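Chapter 6
Fingers, Pads and Pivots: Building the Hand-Held Gripper

6.1 Scope of the chapter

The preceding chapters dealt with the frame of the bench, the power supply and the wiring of the Plerner controller board. This chapter turns to the part that touches the work. It covers the two-finger gripper used in every later exercise in the book, from the choice of arm shape to the final check of pad alignment. The reader should finish with a hand-held tool that opens and closes evenly, holds light objects without slipping, and can later be moved to a powered mount without being rebuilt.

The design follows the Drirncombe pattern, so called after the shared workshop where the first set was made. It is a plain design. Each side consists of a jaw arm, a short connecting bracket and a removable finger pad. The arms turn on pivots, and a linkage in the handle keeps their angles equal. No part is larger than the bed of a small desktop printer, and the only tools needed after printing are a hex key, a small round file, a square and a soldering iron with a flat tip.

Readers who have bought a finished gripper may skip Sections 6.4 and 6.5, but should still read the material on pads. Bought grippers often come with pads meant for a single class of object, and most users replace them within a few weeks.

6.2 Terms used

Arm. The moving bar on each side, from the handle linkage to the bracket.

Bracket. The short piece joining the arm to the pad. It sets the pad's angle relative to the arm.

Pad. The block that meets the object. The side facing the other pad is called the inner face.

Opening. The distance between the two inner faces, measured at the tips. Where the text says "full opening," the handle is completely released.

Toe-in. The angle by which the inner faces lean toward each other when the gripper is open. In a pivoting gripper, toe-in changes over the stroke. It has to be chosen so that the faces are parallel at the point where most objects will be held.

6.3 Geometry of the open gripper

A pivoting arm moves its pad along an arc. Two results follow. The first is that the tips advance or retreat slightly as the gripper closes, so the operator must allow for a small change in reach. The second is that a pad fixed rigidly to the arm rotates with it. If the inner faces are parallel when fully closed, they cannot be parallel at full opening.

A parallel linkage removes the second effect at the cost of extra joints. The Drirncombe pattern uses single pivots and accepts the rotation, since the objects handled in this book fall within a narrow range of widths. The Stastness pattern, described in Chapter 12, uses the parallel linkage and should be preferred for wide or boxy parts.

Pads seen at full opening will therefore lean inward. A beginner often takes this for an assembly fault and tries to correct it by bending or shimming the bracket. The correct test is made with the gripper closed.

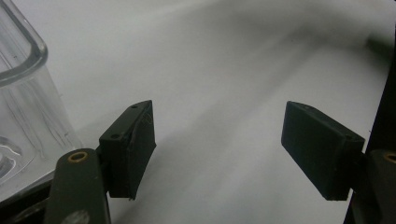 The test surface should be flat, pale and matte. A sheet of white board is adequate. Gloss produces reflections that hide the line of contact between the pads, and a dark surface makes it hard to judge the gap beneath dark plastic. Light should come from one side and above. A shadow under the pads is useful during this work - its edge sharpens as the pad approaches the surface, and a difference between left and right shows that one arm sits higher than the other.

Close the gripper slowly until the tips touch. Look along the seam from above. A gap that widens toward the bracket means too much toe-in, and a gap at the tips means too little. Mark the wide end with pencil, open the gripper, loosen both pad screws and correct by a small amount. Work on one side only until the seam closes, and then check that both arms still stop at equal angles.

6.4 Pads and their fastening

Each pad is held by 2 screws. A single screw would be strong enough for the loads involved, but it would let the pad turn. The holes in the pad are made with clearance, and this clearance is the whole of the available adjustment. It should not be enlarged with a drill. If the seam cannot be closed within the clearance, the bracket is wrong and should be printed again.

Print the pads solid, with the inner face vertical on the bed. The layer lines then run along the face and give a slight texture that helps grip. Remove any lip left at the lower edge by the first layer, using the file held flat. A lip on the lower edge will reach the bench before the rest of the pad and will spoil the reading of the shadow test.

Pads wear. Scratches on the inner face are of no importance in themselves, but a rounded edge reduces the ability to pick up thin parts from a flat surface. Grip tape or thin rubber may be applied to the inner face. Where tape is used, trim it short of the edge, as tape that reaches the edge will lift and fray under repeated contact. Replace it when any strand can be pulled free with a fingernail.

Spare pads should be printed in pairs from the same spool and kept in pairs. Plastics from different makers shrink by different amounts, and a mixed pair may not close squarely even when both files are identical. The part number for the standard pad in the Mensah parts list is 2929, and the same number covers left and right.

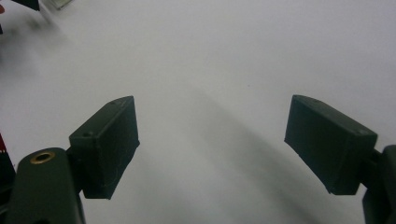
Why are the pads made as separate parts when they could be printed in one piece with the arms?

A separate pad can be replaced when it wears, adjusted for toe-in, and printed in the direction that best suits its face. The arm needs its layers laid along its length for stiffness, and one print cannot serve both needs.

6.5 Order of assembly

The order given in the next pages is to be followed as written. Fit the pivots first and check that each arm swings under its own weight. Join the arms to the handle linkage, and fit the brackets with their screws fully tightened. Attach the pads last, with the screws only finger-tight, and carry out the closing test of Section 6.3 before the final tightening.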